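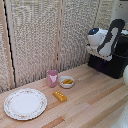 A floral-rimmed plate and a pink cup on the pale wooden table.

About Donitz Records

4 minute read

We are a small record label with a big back room, and most of what we do is find music that has gone quiet and put it out again so that people can hear it properly. That means piano trios, mostly, and organ groups, and a fair amount of film and television music that was recorded in an afternoon and then sat in a box for fifty years. If you have bought one of our records, thank you. If you have wandered in here by way of a search for something else, you are very welcome too, and we hope you'll stay for a side or so.

The label was started by Wiremu Sutcliffe and Elaheh Hashemi, who met while working the counter at a used record store and spent a good part of every shift arguing over which out-of-print albums deserved another chance. Wiremu had a list. Elaheh had a longer one, and hers had phone numbers on it. Our first release was a live trio date called Skanullow, taken from a reel that the drummer's family had kept in a hall closet, and we pressed 400 copies with no real idea of how many we could sell. They were gone by the end of February, and there are still people who write to us asking for one. (We are sorry. We don't have any either, apart from Elaheh's own copy, and she isn't parting with it.)

Since then the catalog has grown to 108 titles. Some of them are reissues of albums that came out once and disappeared, and some are sessions that were never released at all. We work from the original tapes whenever they can be found, and when they can't we say so on the back of the sleeve, in plain words, so you know what you're getting.

Saeed Khosravi does our tape transfers and mastering. He came to us from radio and he likes to leave things alone - if there is a cough before the second chorus, you will hear the cough. He has now moved 1,149 reels across his machines, a good many of them needing a careful bake first, and he keeps handwritten notes on every one. Shahab Kiani writes or edits our liner notes and handles the interviews with musicians and their families, which can run to several hours and usually involve lunch. Esmaeil Daneshvar looks after licensing, royalties and the mailing list, and if you have ever had a reply from us late at night, it was from him.

On the subject of royalties, we would like to be clear. Every musician on a Donitz record, or that musician's estate, gets a statement twice a year and a share of what comes in. Tracking people down can take a long while. The Tabrizi sessions, which many of you have asked after, were held up for three years while Esmaeil looked for the bass player's niece, and we were very glad when she picked up the phone.

We also run a listening series called Prorolico, where we play one album from start to finish and then talk about it for as long as anyone cares to. There is no charge and you don't need to know anything about jazz to come along. Our subscribers, all 281 of them, get first word of the dates, along with each new record in the mail before it goes to the stores.

If you have tapes in an attic or a garage, or a relative who used to play, please do write. We read everything, and we're always happy to listen.

Last updated: 27 May 2021

Contact us | © Donitz Records | Back to top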